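집안일 로봇, 장난감 정리는 아직 사람보다 느리다
그로스타드, 세르크게이트 작업장에서 중간 결과 공개
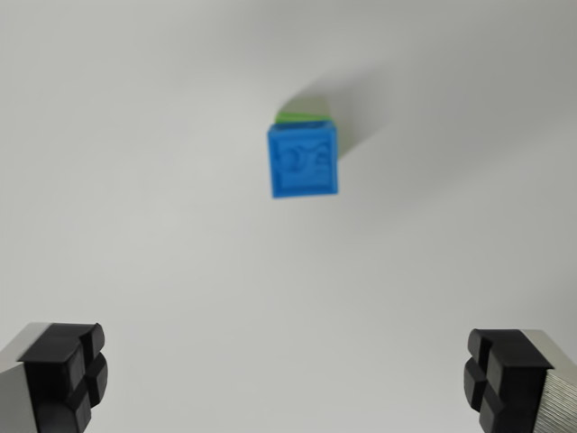 최종 수정: 2024년 4월 17일

로봇 개발 회사 그로스타드가 세르크게이트에 있는 작업장에서 집안일 로봇의 시험 결과를 공개하였다. 이번 시험의 과제는 아이 방에서 매일 생기는 일, 곧 작은 장난감 블록을 집어서 통에 넣는 일이다. 회사는 같은 장비로 매장의 소형 상품 진열도 시험하고 있다.

발표에 따르면 로봇은 블록 집기를 모두 1345회 시도하였다. 블록이 하나씩 떨어져 있을 때에는 성공률이 80퍼센트였다. 그러나 두 블록이 서로 붙어 있거나 겹쳐 있을 때에는 성공률이 29퍼센트로 내려갔다. 실패한 경우에는 옆의 블록을 밀어서 넘어뜨리거나, 두 개를 함께 잡았다가 떨어뜨리는 일이 많았다고 한다.

사진에는 흰 면 위에 파란 블록과 초록 블록이 바로 가까이 있고, 그 앞에서 검은 패드를 단 두 손가락이 넓게 벌어져 있다. 파란 블록의 윗면에는 무늬가 도드라져 있다. 시험을 맡은 노에미 헤지 연구원은 이런 배치가 가장 어렵다고 설명하였다. "사람은 손끝으로 블록을 조금 밀어 보고 다시 잡습니다. 우리 로봇은 처음에 정한 위치로 그대로 갑니다. 그 위치가 조금만 틀려도 옆의 블록에 닿습니다."

속도의 문제도 남아 있다. 현재 로봇이 블록 하나를 옮기는 데에는 평균 29초가 걸린다. 헤지 연구원은 가정에서 쓰려면 이 시간을 5초까지 줄여야 한다고 보고 있다.

매장 쪽의 평가는 조금 다르다. 생활용품점 부스티나르에서 진열 업무를 관리하는 플로렌시우 모레이라 씨는 속도보다 뒤처리가 더 걱정된다고 말하였다. 밤에는 매장에 손님이 없어서 로봇이 천천히 일해도 괜찮지만, 상품을 한 번 쓰러뜨리면 아침에 직원이 선반을 처음부터 다시 정리해야 한다는 것이다. 그는 상자처럼 모양이 일정한 상품이라면 지금 수준에서도 맡겨 볼 생각이 있다고 덧붙였다.

그로스타드는 부품 회사 서보와 함께 손가락 패드를 바꾸는 작업을 하고 있다. 새 패드는 지금 것보다 얇아서 블록 사이의 좁은 틈에도 들어갈 수 있다고 한다. 다음 시험은 9월에 같은 작업장에서 한다. 그때에는 블록 외에 양말과 플라스틱 컵도 과제에 들어간다. 가정용 제품의 판매 시기와 가격은 아직 정해지지 않았다.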